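毛巾折叠:对折两次再三折的做法

Loslow 家务手册 · 布品整理
整理:Atieno Masanja
更新:2023年10月2日

适用范围:面巾、擦手巾及中等尺寸的毛圈毛巾。浴巾幅面较大,对折次数另加一次,见“浴巾”一节。

准备

需要一块平整的承托面,尺寸不小于毛巾展开后的一半。桌面、床面、软包凳面均可。软面会随手的压力下陷,压折痕时力度要均匀,否则边线容易跑偏。毛巾须完全干透再折,潮气留在折层里会产生异味。

步骤

1. 抖开。捏住短边的两个角,向下抖两三次,让毛圈立起,同时把卷进去的边角甩出来。
2. 铺平。长边与承托面边缘平行,水洗标一面朝上。用手掌由中间向两侧推平,不要拉扯边缘,毛圈织物受拉后会暂时变形。
3. 第一次对折。短边对短边,先对准两个角,再放下中段。
4. 第二次对折。方向与上一步相同。此时水洗标应在内侧;若露在外面,退回第2步翻面重来。
5. 三折。将所得长条从一端向内折三分之一,另一端覆盖其上。
6. 压实。手掌平压,停留片刻即可,不必用力。压得过紧,毛圈会倒伏,手感变硬。

找角

从洗衣篮里取出的毛巾多半是一团,直接铺开往往铺斜。先看团块的上沿,凸起或翻卷的部位常连着边角。捏住该处提起,让其余部分自然下垂,垂到最低处的通常是对角。另一只手沿布边滑下去,遇到的第一个角就是同一条边上的邻角。两手各持一角,即可回到第1步。

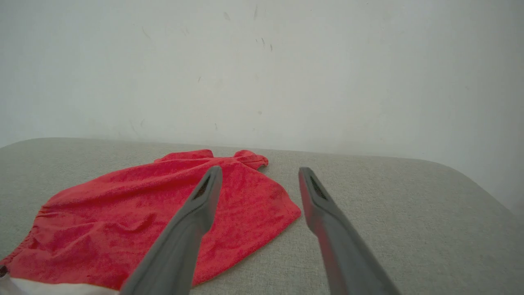
图1 铺平前的红色毛巾,浅灰色软包面

浴巾

先沿长边方向对折一次,使宽度减半,之后从第3步做起。成品偏厚,叠放时折口一律朝外,取用时不会带出下层。

存放

每摞以柜格高度的三分之二为限。新洗的放在底部,从上面取用,各条磨损较为平均。使用 Clato 窄格收纳盒时改为竖放,第5步的三折换成卷折,卷口朝下。

深红等易掉色的毛巾与浅色布品分格放置,头几次洗涤也应单独进行。

相关页面:床单的角对角折法;抹布分类与更换周期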